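Home Courses Handouts Reading Room Staff Search

Handout 6: Chore Readiness, or What Counts as Doing the Job
Revised 7/13/19

These notes go with the lecture on household and shop-floor chores. Read sections 1 through 3 before the lab. Section 5 is needed for the written assignment.

1. The question

"Can a machine do this chore yet?" has no useful answer until the chore has been written down. People leave most of a chore out when they describe it. "Put the tool case away" takes four words. Written as a task specification it becomes: find the case, decide which way it faces, get a grip that will hold the full weight, lift it clear of the table, carry it without hitting anything, place it on a shelf at a given height, let go, and confirm that it stays where it was put. Each of these steps can fail on its own, and a failure in one often shows up two steps later.

For this course a chore is ready when a machine completes the whole specification, from the start state to the end state, in a place that was not rearranged for it, with no person helping. Partial results are worth recording. They are recorded as partial.

2. Three scales of difficulty

Object. Size, weight, stiffness, surface, and where the mass sits. Mass is the hardest of these to know beforehand. A closed container gives almost no outside evidence of what it holds.

Place. Table height, clearance behind the object, lighting, other things in the way. Homes vary more than shops. A shop has more rules, but the objects in it are heavier and the floor is shared with people who are in a hurry.

Contact. How many surfaces must be touched, in what order, and with what force. Wiping a counter is one long contact. Opening a case is several short ones. A human hand handles the changes between contacts without attention, and this is where most current systems lose time.

The scales are scored separately. A chore with an easy object and a hard contact should not be averaged into a medium one.

3. Worked case: the closed hard case

The closed hard case turns up in both halves of the course. In the home it holds a drill or camping gear. In the shop it holds gauges, fixtures, or spare parts. The size and stiffness are friendly: it does not sag, fold, or spill while shut. Four properties work against the machine.

First, the color. A dark, matte shell under diffuse light returns little contrast from its own features. Ribs, rims, and recesses are all there, but they differ from the flat of the lid by a faint highlight. A vision system that finds the outline of the case easily against a white table may still be unable to say where the lid ends and the body begins.

Second, the width. Most grippers in the lab cannot span a large case. The choices are to use the handle, to use two arms, or to work a finger under an edge and tip.

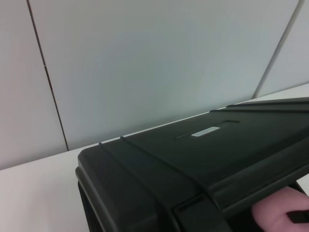 MANIPULATION AND WORK SYSTEMS GROUP - DEPARTMENT OF MECHANICAL ENGINEERING

The soft pink finger at the lower right is under the side edge of the case. A pose like this one gives contact below the load and leaves the lid untouched. It says nothing yet about whether the case can be lifted. With one finger under one edge, the weight passes partly through the finger and partly through the far side of the case, which acts as a hinge. If the finger is soft it will deform as load comes on, and the height of the edge will then be less than the commanded height of the gripper. The difference has to be measured. It cannot be read off the arm's joint angles.

Note also the pale label in its recess on the lid. It is the brightest feature on the shell and therefore the one most trackers will lock on to. A label is good for telling the controller that the case has turned. It is poor for telling the controller where the bottom edge is, and in this view much of the geometry that matters is in shadow or at the border.

Third, the view. A camera carried at the wrist comes closer as the hand comes closer, so the object fills the view at the moment of contact and the surroundings drop out. Groups that rely on the wrist view alone should plan an earlier look from farther back and carry that estimate forward.

Fourth, the latch. A latch is a small mechanism in a shallow recess, and it needs force in a direction that the machine must infer. Most students want to start here. Start with the lift instead.

4. What the trial records show

The shared record used in this course contains 2,922 attempts at chores of the closed-container type, collected on the Mundura and Anska benches. Of these, 2,095 reached the specified end state with no help. The remaining 827 were stopped, assisted, or timed out.

That is a success rate of just under 72 percent, and it is easy to quote badly. Three cautions:

a) The attempts are not independent. Long runs were made with the same case in the same starting pose.

b) The end state in the earlier records is looser than ours. "Moved to target area" was accepted even when the case arrived on its side.

c) Of the first 82 attempts with an unknown load inside the case, 11 succeeded. These are counted in the total, and they are the ones most like a real home or shop.

Deepika Mudaliar's bench notes from last October are worth reading next to the table. She kept the start pose fixed and changed only the load, and she logged the slip at the finger separately from the tip of the case. Her term "late slip" is used in the assignment. It means slip that begins after the load has left the table, when the controller has already marked the grasp as good.

5. So, yet or not yet

For the closed case, our present position is as follows.

Pushing a case across a clear table: ready, in both settings.

Tipping one edge and holding it: ready at a known load. Not ready at an unknown load.

Lifting and shelving by the handle: ready in the shop, where cases are of one kind and the shelf is fixed. Partial in the home.

Opening latches on a case not seen before: not ready.

Packing the case, closing it, and putting it away as one chore: not ready. We do not have a single complete run that meets the definition in section 1.

Jayanthi Sastry takes a harder line on the second item and will argue it in the lecture. Her view is that a hold is only a chore if something is done during the hold, such as sliding a mat underneath, and that we should stop scoring it alone. Students may take either side in the assignment but must state which definition they are using.

Time is a separate matter. A person shelves a case in a few seconds. A machine that takes several minutes may still be useful overnight in a shop, and may be useless in a kitchen at dinner time. Report the time with every result - a success with no time attached will be returned for correction.

6. Lab preparation

Before coming to the lab, each pair writes a one-page specification for moving a closed case from table to shelf. Include the start state, the end state, the permitted contacts, and the stop conditions. Do not assume the handle faces the machine. Do not assume the case is empty.

At the bench, log the commanded height and the measured height of the edge at each step of the lift. Lift in small steps and pause at each one. If the edge drops during a pause, stop the trial and record it as slip, including cases where it would probably have recovered.

Pairs assigned to the Shenoy bench should use the low force limit already set there. Changes to it need a signature from the lab instructor.

7. Written assignment

Choose one chore from home and one from a shop. Write both specifications in the form used in the lab. Score each on the three scales, and mark every step as ready, partial, or not ready, with the evidence you relied on. Four pages at most, tables included. Use the Tumitness template for the tables.

Recent handouts
Handout 5: Grasp Poses for Rigid Boxes
Handout 4: Soft Fingers and Measured Compliance
Handout 3: Writing a Task Specification
Handout 2: Wiping, Sweeping, and Other Long Contacts
Handout 1: Course Outline and Bench Rules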